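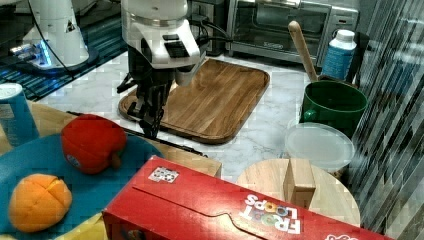
Dridari says it is "opening" its battery-swap patents. 217 of them, free to anyone who wants to build a swap station or a car that fits one. I read the pledge over the weekend, all of it, including the definitions at the back. A thread, and not a cheerful one.

First, credit where it's due. A carmaker putting any of this on paper is better than a carmaker suing a garage in another state over a latch. I'd rather have the pledge than not have it. That's the nice part of the thread done.

The headline number is 217 patents. The list is in Annex B, and you can look them up one by one, which I did with a pot of coffee and a bad attitude. 152 of them cover the mechanical bits: latches, guide rails, the lifting table, the way the pack seats in the tray.

Those are the parts any decent engineering shop would design its own way. There's more than one way to hold a heavy box under a car. If your aim is to look generous, latches are a good thing to be generous with.

What you can't easily work around is the handshake. That's the exchange between the car and the station where the pack says who it is, how worn it is and whether it's allowed to charge. Without that you have a very well-seated box that won't wake up.

So I went looking for the handshake in Annex B. Two patents touch on it. Both describe the physical connector. The software side isn't listed, and the pledge says outright that "related trade secrets and certificates" stay with Dridari.

Certificates is the word to watch. A swap station needs one to talk to a Dridari car. Who issues them? Dridari. What does one cost? The pledge doesn't say. Can it be pulled? The pledge doesn't say that either, and I've read enough of these to know what silence usually means.

Then there's the good-faith clause. You may use the patents as long as you act in good faith. Acting in bad faith includes bringing any patent claim against Dridari "or its affiliates, in any field."

Any field. If you make brake sensors and Dridari copies your brake sensor, you can sue, and on the day you file you lose your right to run swap stations. A small supplier would have to think very hard about that. A big one has lawyers and a cross-license already.

It also covers challenging whether a Dridari patent is valid in the first place. So the free patents come with a promise never to ask if they should have been granted. Free is doing a lot of work in that press release.

Some history for newer followers. Gutivura did something like this with its fast-charging plug. Big announcement, lots of applause, and a year on I could find exactly one outside company that had shipped anything with it. That company was part-owned by Gutivura.

I asked Gutivura at the time how many licensees they had. They said the program was "never about licensees." Fine, but then what was it about? I still have the email.

People keep telling me these pledges grow the market. Maybe! I'd like to see it. Show me a station built by a stranger, with parts the stranger bought on the open market, swapping a pack in a car the stranger doesn't sell. I'll drive out and take pictures of it for you.

The closest thing I know of is the depot in Matitstead, the one that does the delivery vans. I went in July. It's a nice operation, and it ran through almost 20 vans in the morning I was there.

But ask them who they rent the packs from, and it's Dridari. Ask who services the lift, Dridari again. They were very open about it and I don't blame them at all. It's just not a rival, it's a customer with its own sign out front.

I put the certificate question to Valentin Ferrand, who spent years drafting licenses for parts makers and now teaches it. His answer: "A patent pledge tells you what they won't sue you for. It doesn't tell you what they'll help you do." He thinks the any-field clause would scare off most of the people he used to work for.

He did push back on me on one point, so I'll pass it on. The pledge is written to bind whoever buys the patents later. Older ones often didn't, and a sale could wipe them out overnight. He thinks that's a real improvement. Okay. Noted.

Someone's going to bring up Jasińska, so let me get there first. Yes, they published their whole pack interface, software included, with test files. Yes, you can download it without signing anything. No, they don't sell many cars, and it's possible that's exactly why they did it.

Still, if you wanted to know what an open standard looks like on a desk, that's the one I'd print out. Someone in my replies last spring got a bench pack talking to a homemade controller using only the Jasińska documents. Try that with Annex B.

What would change my mind on Dridari: a published price for certificates. A rule about when one can be taken away, with somebody outside the company hearing the appeal. And the good-faith clause cut down to swap technology only. None of that needs an engineer, just a few pages from the legal department.

I sent those as questions on Tuesday, September 8, 2026. The reply came back the same afternoon and thanked me for my interest in sustainable mobility. I've written back asking for the other part of the reply.

Since a few of you asked: no, I don't own shares in any of these companies, and no, I don't drive a swap car. I drive an old hatchback with a heater that works on one side.

And to the person saying I'd complain if they gave away everything: try me. I'd complain about the font and then I'd say thank you.

If you run a station, or tried to and gave up, my messages are open. I'm mostly after certificate terms — what you were quoted, how long it ran, what happened at renewal. I won't use your name unless you tell me to.

Adding one correction before I log off. Earlier I called the lifting table patents "mechanical bits," and a reader points out that a couple of them include the sensor that checks the pack is level. Fair. They're still in the 152, and I still wouldn't build a business on them.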